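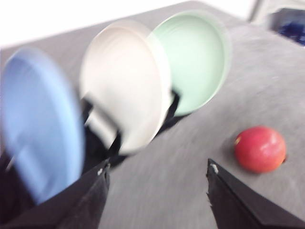
Blue, white and green plates on edge, with the red ball to the right of the plates.

Reviews > Workshop and Lab > Grippers > Trakholm two-finger gripper

Trakholm two-finger gripper: notes from the Prillholm open day

Prillholm ran its open day in February and gave one bench to the Trakholm, a two-finger parallel gripper with a small camera at the wrist. Laurențiu Ursu operated it. Leen Fakhoury took questions on the software, which is called Dustus and is licensed separately.

The task was table clearance with round plates and a black rack. I watched from 2 in the afternoon until the bench closed.

The fingers are black and matt, and they narrow to angled tips. This is the right shape for a plate held on edge, where the dividers leave little room on either side. It is a less obvious choice for a plate lying flat. A tip has to get to the rim without pushing the plate along the table, and the approach angle decides most of it. Ursu prefers to come in low from the rack side. Fakhoury would sooner plan from above and accept a slower cycle.
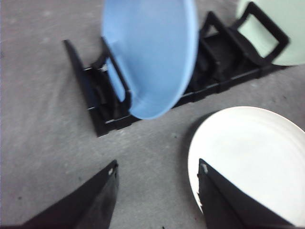

White plate flat on the table, right finger at its rim; blue and green plates racked.

The wrist view is useful but limited. At close range a plate overruns the picture, so Dustus has to work from part of a rim. Fast wrist moves blur the plate edges badly. Anyone planning to use this camera alone should allow for a pause before each grasp.

Pale plates on a grey table are a fair test of contrast. A black rack under black fingers is a harder one, and I would have liked to see it tried with a clear plastic rack as well.

Prillholm quotes a mass of 729 g with the camera fitted and a cable length of 288 cm. The cable is long enough for a bench arm. Finger changes need a hex key and two screws per side. Spare fingers are sold in pairs by Jaber at 41 euros, which is reasonable for a part that will wear.

The manual is thin on calibration. Pentti Heinonen, who looks after support, said a revised chapter was being written but gave no date.

Suitable for teaching labs and light handling trials. Not tested: wet plates, stacked plates, cutlery.

Reviewed by Lacey Yeoman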